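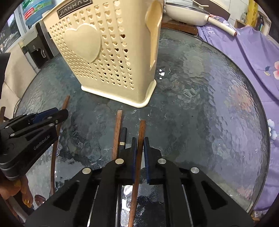
Every standard I get asked to review starts with a number. The latest draft, from a working group Girish Rawat chairs at Telgate, wants 2,000 demonstrations per household task before anyone may call a data set complete. Why 2,000? I asked. The answer was that 900 had looked thin.

I have nothing against rules. I wrote a few for Plasturex, and some of them are still being ignored there. But a quota is the easiest kind of rule to satisfy badly. Give a tired operator a shift target and you get the same chopstick picked up the same way all afternoon, from a table cleared for the purpose. The count goes up and the paperwork looks wonderful.

The Telgate draft runs 578 clauses. I found 5 that deal with what a failed grasp is and whether it should be kept. Ustyna Dmytriv, who audited recordings for Preltbridge in January, told me she threw out more sessions for missing failures than for bad lighting. That ought to worry the people writing clauses about lighting.

My own preference would be a short rule: write down what was on the table, who was holding the tool, and what went wrong. Leave the clutter alone. I doubt it will pass, as it gives an inspector very little to tick.

The comment period closes soon and I expect the number to survive it.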